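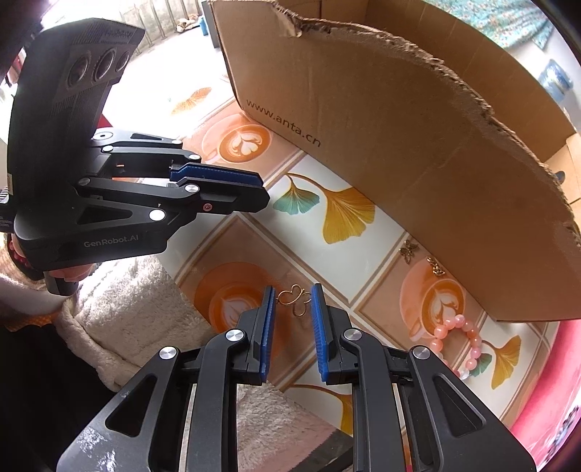
### 4.2 Light ornaments and patterned floors

I came to the ornaments sideways. The plan for the Turar homes was to follow the heavy stuff, the vases and clocks and framed plates, and see how often it changed places between the winter visit and the second one in June. I had a whole coding sheet for it (shelf, sill, table, wall, away) and I was pretty fond of that sheet. Then I sat down with my notes from the first 14 homes and the heavy stuff had barely budged. A clock was where the clock had been. What people kept bringing up, usually while walking me to the door, was the little things: hair clips, wire animals, paper stars, the kind of decoration you hang on a twig or clip to a curtain and then meet again under your heel.

So I added a sixth code, "floor," and went back through everything. I should say that I'd been stepping over these objects for months without writing them down, and the early notes are thinner than I'd like. Where an early entry says only "bits on floor, hall," I've left it out of the comparison.

Wire ornaments gave me the most trouble and I ended up liking them the most. Figure 3 has a butterfly of this type, thin shiny gold wire bent into open loops, lying on patterned tile. Look at how much of a shape like that is just gap! The tile comes straight through the wings. A solid enamel butterfly of the same outline would cover the pattern and read as a thing sitting on top of it, but with an open one your eye has to pick out a line among other lines. I noticed this first in my own hallway, where I have tile too, and I spent a silly amount of one evening putting a wire leaf down in different spots and walking in on it from the kitchen.

**Figure 3.** Gold wire butterfly ornament on a patterned tile floor.

The homes split fairly cleanly by floor. On plain boards or a single-color carpet, people told me they spotted dropped ornaments right away and mostly put them back the same day. On patterned tile the talk was different. People said "I knew it was somewhere in there," or they described finding one by the sound of the broom catching it. In 3 homes the ornament had been given up for lost and replaced, and then the old one surfaced, so now there were two. One woman in the Grirska quarter, where nearly every entry hall still has its old tile, told me she sweeps toward the window in the morning so the light comes in low and the wire gives itself away. I tried it at home and it does help, at least with shiny wire. It did nothing for my dull brown hairpins.

Picking up is its own small business. An open loop is easy to get hold of, you can go in under a wing with one fingernail and lift, but the same loop will hang on to anything. I have notes on wire ornaments coming up with lint, with a thread from a mop, and once with a sock. People who had owned theirs a while tended to take them by a fat part of the outline and leave the narrow ends alone, which bend. When I asked how they'd learned that, I mostly got a shrug and a look at some slightly crooked wing on the windowsill.

Where the ornament went next surprised me more than the losing did. I had expected it to go back up on its hook or branch. Of the 13 homes that had the "floor" code at least once, 6 had a holding place instead, a saucer by the door or the top of the shoe cabinet, where found things waited. Some had been waiting since January. I had been coding these as "shelf" and I now think that was wrong, as nobody I spoke to treated the saucer as display. It gets its own line in Table 5, under "pending," a word I borrowed from the Mao survey, though they use it for laundry.

I don't want to lean too hard on any of this. The Wevenard homes, in the next section, have hardly any tile, and the ornaments there run to felt and painted wood, so I can't pull the floor apart from the material with what I've got. A proper test would put the same wire piece on several floors and time how long people take to find it. I did a small version with neighbors and a kitchen timer, and the times were all over the place, mostly depending on who had their glasses on.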